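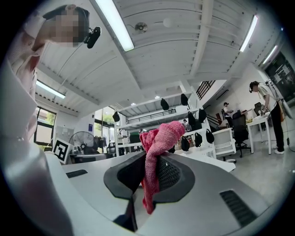 New towels won't soak anything up, and the old ones smell

Posted in Laundry and Linens by Olga Iglesias

I bought a set of cotton terry towels in June and they have been a letdown. They feel nice in the hand but they push the water around on your skin. I have washed them three times with regular liquid detergent and a capful of softener, warm water, then dried them on high. No change that I can tell.

My older towels have the other problem. They dry you fine but an hour after a shower they have a sour smell, even if they came out of the dryer that morning. The machine is a Hirvonen top loader, five years old. We are on well water here in Dorklow and it is hard. I don't want to throw out a whole closet of towels if there is a way to fix them. Do I use vinegar, or baking soda, or both together? My sister says boil them.

3 replies

Nadine Mahasneh

Stop using the softener first. It leaves a coating on the loops and the water can't get in. Dryer sheets do the same thing, so drop those too.

For the new ones, wash them twice in hot water with half the detergent you use now. Put a cup of plain white vinegar in the rinse on the first wash and nothing on the second. Don't mix vinegar and baking soda in the same load. They cancel each other out and you end up with slightly salty water. And never put vinegar in a load that has chlorine bleach in it, the fumes are dangerous.

For the sour ones you need a longer soak:

Fill the tub or a big bucket with the hottest water the care label allows.
Stir in a scoop of powdered oxygen bleach until it dissolves.
Push the towels under and leave them at least 5 hours. Overnight is fine.
Spin them out, then wash hot with powder detergent and an extra rinse.
Dry them all the way. Feel the hems, they stay damp after the middle is done.

Hard water is part of it. Minerals hold on to soap, and the soap holds on to body oil. If you don't have a softening unit, add washing soda to each towel load. Clean the washer too, including under the rim where the softener cup sits.

On drying, medium heat is enough. Shake each towel hard before it goes in so the loops stand up. I'd skip boiling, it's a lot of work and can shrink the borders.

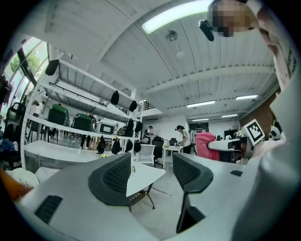 Riaan Ndlovu

Agree on the softener, but I wouldn't use vinegar every time. The manual for my washer warns against it because of the rubber seals. Once in a while is probably okay. Also check the spin speed. Mine was set to 400 and the towels came out dripping, so they took two dryer cycles and still smelled. At 1250 they come out nearly ready to hang. I know top loaders don't always show you the number, so just pick the highest spin it has.

Don't fill the drum more than two thirds either.

Orathai Wannasri

mine smelled too, I started hanging them on a bar and not a hook and it went away. didn't do any soaking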